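My day at the Daditz open house: robots, samosas and a simulator I didn't expect to like

I'd been meaning to get over to Daditz for ages, and when Nisha Sachdeva messaged me that they were opening the building up for a day (and that there would be food) I cleared my calendar on the spot. If you haven't run across them, Daditz sells simulation software for small companies that want to try out a robot arm before they buy one. The product is called Ziko. You pick an arm, pick a gripper, build yourself a little room, and then set it to work on a job and see what happens. I've read the brochure more than once and it always sounded a bit too easy, so I went along with my skeptical hat on.

The building is out past the rail yard, next to a tile wholesaler with a much bigger sign. I drove past it twice. Parking was on gravel and already pretty full when I got there, and the line at the front desk went out the door, but it moved fast. They gave everyone a lanyard and a paper schedule, and a guy at the desk told me they'd had 61 people sign up for the morning slot alone. Not bad for a company whose kitchen seats six!

First up was a welcome talk from Girish Shakya, who runs the product side. He kept it short, bless him. He went through where Ziko started (warehouse layouts, mostly) and why they moved over to tabletop jobs: picking things up, putting things in other things, sorting, stacking. Their customers kept asking for it. A lot of small shops aren't trying to weld truck frames, they want to know if an arm can load a tray or fill a box at a bench, and they want to know before they sign anything. He had one slide with numbers on it, saying the scene library now holds 1,668 objects, and then he shut the laptop and told us to go wander. My kind of speaker.

We got split into groups for the tour. Mine was led by Vandana Solanki, who builds a lot of the scenes herself and talks about carpets the way other people talk about their dogs. Her room is where the objects get made. Every cup, box and pen in the library has to have a shape, a weight and a surface, and the surface is the bit that eats her week, she said. If a thing is too slippery the gripper drops it, and if it's too grippy everything looks wonderful and you've learned nothing. I asked how she decides, and she said she keeps the real thing on her desk whenever she can get one and pokes at it until the numbers feel right. Her desk did look like a garage sale. I liked her enormously.

After that came the part I was there for, the demo room. Hemant Singhal had Ziko up on a big screen, with a row of folding chairs that filled up before I got to one, so I stood at the back by the radiator. He'd set up what he called the desk job. You've got an arm, a table, a cup and something long and thin to put in the cup. Sounds like nothing, right? But it's a sneaky little job. The arm has to hold the thing close to upright, get the low end over a fairly small opening and come down without knocking the cup over. He also leaves a few items lying on the table that have nothing to do with the job, so the software controlling the arm has to work out for itself which things matter. 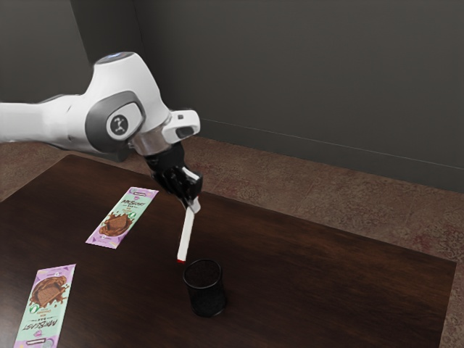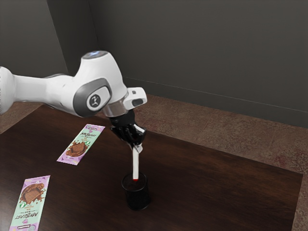
The desk job in Ziko, in two views: red tip down, black cup below.

I was surprised by how much fussing with the setup you can do. Hemant showed us the menus for swapping the floor, the walls, the tabletop and the lights, and you can do it by hand or let the program shuffle everything for you. He set it to make 100 versions of the same job overnight, which takes one click and a box where you type the number. The idea is that if your controller only works on one table in one light, you'd like to find that out on a screen and not on your shop floor at seven in the morning with a customer waiting. Fair enough!

The look of it is good, by the way. I'd seen older simulators where everything is gray blocks and you have to squint and believe. In this one the wood has a grain to it, the metal ring at the wrist shines, and there's a patterned carpet on the floor that could have come straight out of my aunt's den (hello again, Vandana). Even the candy bar wrappers on the table have proper printing on them. A kid near the front, somebody's son I think, shouted "MrBeast!" and got the biggest laugh of the day.

Then they let us have a go. You can drive the arm yourself with a handheld controller, and there was a station for that in the corner with a line that never got shorter. I waited my turn behind a man from Plostix, who mold lids and little tubs, and we got to chatting. He's been looking at arms for two years and hasn't bought one. His trouble is that every seller brings a polished demo of their own, with their own parts, and he can't tell from that what will happen with his lids. He'd already asked Daditz if he could send in his own shapes and they'd told him yes, for a fee, and it would take a couple of weeks per batch. He thought the fee was steep. I didn't get the figure out of him.

My own turn went badly. I came down too quickly, hit the rim, and over went the cup. Hemant reset it, and I did the same thing again from the other side. Third go I got it in, and I won't pretend I didn't throw my hands up. What I noticed is that judging depth on a flat screen is hard, and switching between camera views helps more than I'd have guessed. From one side you'd swear you're right over the opening, and from another you can see you're off by a finger. There's a setting that puts a few views up side by side. Ask for it first if you go!

Lunch was in the hallway, since the kitchen couldn't take us all. Samosas, a very good chickpea salad, and those tiny cans of soda. I ended up on a window ledge next to Geeta Grewal, who handles support and training for Ziko, and I'm afraid I grilled her through her whole plate. Here's what I got.

The starter plan is for one person on one computer and comes with the tabletop scenes, a handful of arms and grippers, and the shuffling tool. The team plan adds shared storage and lets you load your own objects. Training is included with the team plan and extra with the starter, which seems backward to me, and I told her so. She laughed and said I wasn't the first. You do need a decent graphics card. She was very straight about that and said a good share of her support calls come from folks trying to run it on the office laptop. They're also working on a version that runs on their machines and just shows up in your browser, and they're hoping to have that ready in October.

I asked what it's bad at. Soft things, she said right away: bags, cloth, cables, anything floppy. They can do a bit of it but she wouldn't base a purchase on it. Same with liquids. And she was firm that a job going well in Ziko doesn't promise it'll go well on your bench, you still have to try it there. I wish more people selling things talked like that.

The afternoon had a second talk, on logs and reports, and I'll admit I drifted. The short version is that every run gets saved and you can sort them by what went wrong, so you can pull up only the drops, or only the ones where the arm bumped something. Somebody from Awasthi, the packaging people, asked how many runs you can keep, and the answer on the starter plan is 4,000 before you have to start clearing out old ones. She seemed to think that was low. I have no idea if it's low. There was some back and forth over file formats, and I went looking for another samosa.

Things I'd change: more than one driving station, please. The line ate up nearly an hour of my afternoon and a few people gave up on it. The demo room was stuffy with the blinds down. And I'd have loved to see a real arm doing the same desk job next to the screen, just to compare the two with my own eyes. I put that on the feedback card, and Girish, who was collecting them at the door, read it right in front of me and said he'd been asking for the same thing.

Would I buy it? For me, with my one bench and my part-time helper, probably not this year. But I've got a trial code good for a month, and I've already cleared space on the good computer. I want to try the shuffling tool with the lights turned way down, because my shop is gloomy on that side and I've always figured it would confuse the cameras. If I get anywhere I'll write it up.

Nisha says they're planning another open day and the sign-up sheet goes to people on the mailing list first. Wear comfortable shoes, bring a sweater you can take off, and turn in right after the tile place, at the blue mailbox.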